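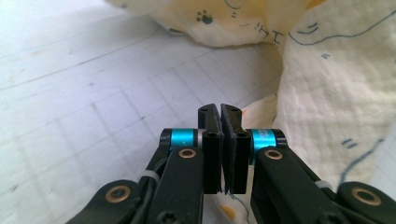
Speaker notes – Linen care for small guesthouses
Talk runs 19 minutes, questions after. Water on the lectern.

Start with who I am. Eleven years at Sandberg, the first two in the kitchen. We have 8 guest rooms and do all our own washing. I buy the linen, wash it and throw it out, so I know what it costs when it goes wrong.

Ask for hands: who sends washing out, who does it in-house? If most send it out, cut the section on machines and spend longer on storage.

Main point of the talk. Linen usually wears out in the laundry room before it wears out on the bed. Too much detergent, too much heat, drums filled to the door. Guests get blamed for a lot of it.

Go through the January count. We had 180 pillowcases on the books and found 11 we could not use at all. Most had gone thin along the same fold line. They had been folded the same way every time and stacked under heavy duvet covers for months.

What we changed:
Fold in thirds one week, in half the next.
Clean linen goes to the bottom of the pile.
Heavy covers on their own shelf.
Write the month of purchase on the hem tag in laundry marker.

Marit Nordin asked me to say something about detergent here. Half the dose on the box was enough in our soft water. Tell them to test it on their own water first. If towels come out stiff, try a second rinse before buying softener. 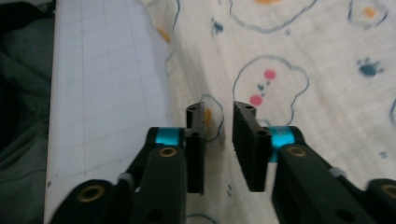 Shelves are the part most people skip. A packed linen closet holds on to damp, and damp is where the smell comes from. Leave room between stacks so air can get down the sides. The two black fingers on the slide are set apart with the fabric showing between them, and that is what I want from two stacks on a shelf: stand in front and be able to see through the gap to what is behind. If you can't, take a stack out. Slatted shelves are better than solid ones. Ours are solid, and we drilled them.

Pause for questions on storage. Somebody will ask about lavender bags. They smell nice. They do not fix damp.

Next, sorting. At Sandberg we sort at the room door. Whoever strips the bed decides on the spot: wash, treat, or mend. Before that it all came down in one bag, stains sat until the afternoon, and by then some had set. Gøran Hellström wanted three bags per cart. We use one bag and one open basket. The basket is for anything needing a look, and it has to be cleared by 2 p.m. 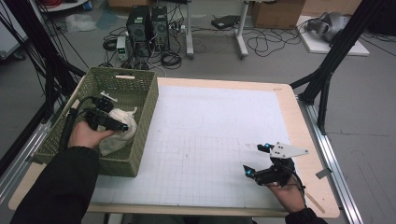
Slide 3. Off-white cloth in an olive-green basket.

Treating stains, keep this short. Cold water first for blood and egg. Dish soap for butter. Red wine – rinse, then oxygen bleach if the label allows it. No hot dryer until the mark is gone.

Mending. A small hole in a sheet is worth a patch. A worn center is not. Cut it down for pillowcases or cleaning cloths.

Finish with the handout and thank Wenche Strömberg for the room.

Comments

Ronja Eide
I was at the talk. Do you rotate towels the same way, clean ones at the bottom?

Folke Solberg
We tried half doses and it worked for sheets but not for kitchen cloths. Those still need the full amount.

Ronja Eide
Same for us with kitchen cloths. Is the handout posted anywhere?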